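Fukwood mug trees and table paper: your questions answered

These are the questions we get most often by email and at the counter in Ruston. If yours is missing, write to us and Phúc Vi will answer, usually by the next Wednesday.

What is the mug tree made of?
Wood throughout – a round flat base, a central post and the pegs. We leave the wood light and finish it with a food-safe oil. It will darken slightly over the years, more so if it stands in a sunny window.

How do I wash it?
Wipe it with a damp cloth and stand it upright to dry. Please don't put it in the dishwasher or leave it in a bowl of water. The pegs are glued, and soaking loosens them. If the base feels rough after cleaning, a light rub with fine sandpaper and a little oil will put it right.

Will my mugs fit?
Most will. The handle needs to go over a small dowel peg, so nearly any handle you can get a finger through is fine. Very heavy stoneware mugs are better kept on a shelf. Cups without handles can't hang at all and will have to stand beside the tree.

How should I load it?
Put one mug on each side before adding more. A light blue one and a small orange-red one on opposite sides of the post will keep the weight even, and you can reach either of them without moving the other.
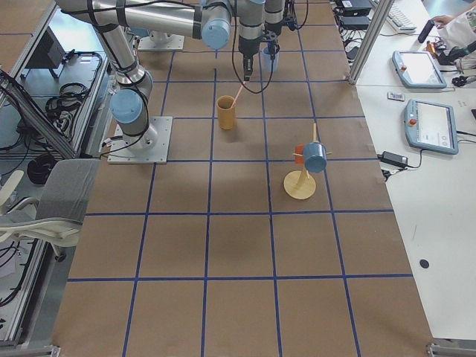
Raphaël Maillard wrote to say that he does it the other way, filling all the pegs on one side so the tree can go flat against the wall tiles. In his kitchen it has stayed up for a year, though he only owns small espresso mugs and he wouldn't try it with anything bigger.

We would still load both sides. If you must have it against a wall, turn the post so the pegs point left and right along the wall, and check that the base is sitting flat.

Can I get spare pegs?
Yes. They come in packs of 3. Tap the old stub out, clean the hole, put in a small drop of wood glue and leave it overnight before you hang anything on it.

Which paper do you use for covering a table?
Ordinary brown kraft paper. Our Ustavel roll is 82 cm wide, so a large table will need more than one length side by side. Overlap the lengths a little and tape the join on the underside.

How do I mark out squares on it?
Lay the paper first and smooth it from the middle outwards. Then run your tape in one direction from edge to edge, and cross it with the second set. Press each strip down as you go. If you are using the table for children's drinks or a craft afternoon, squares help everyone keep to their own patch. 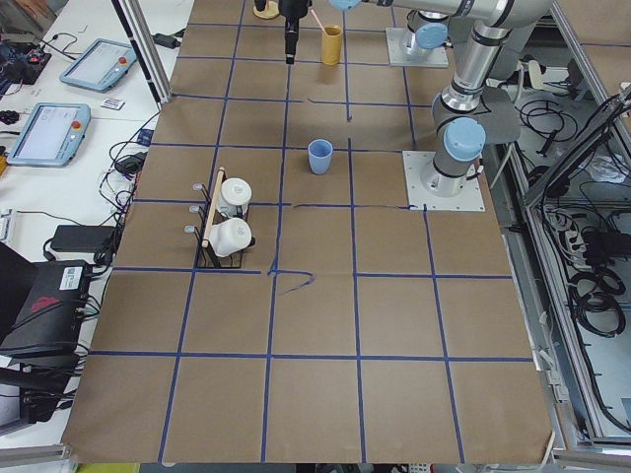

Tape on kraft paper doesn't have to be perfect. You can lift a strip once, perhaps twice, before it starts to pull the surface off the paper, so it is often better to leave a crooked one alone. The blue lines on this table are slightly uneven in a few places and the squares still do their job, with the light blue cup standing inside one of them. If pen gets on the paper, leave it or cover it with a patch – rubbing only makes a hole.

Are the coloured cups sold with the tree?
No, mugs and cups are sold separately. The Hồ range comes in several colours and can be bought singly.

Can I return a tree I have used?
Unused trees can come back for a full refund. If a peg or the base has failed, it doesn't matter whether you have used it. Quote item number 276 and tell us which part has gone.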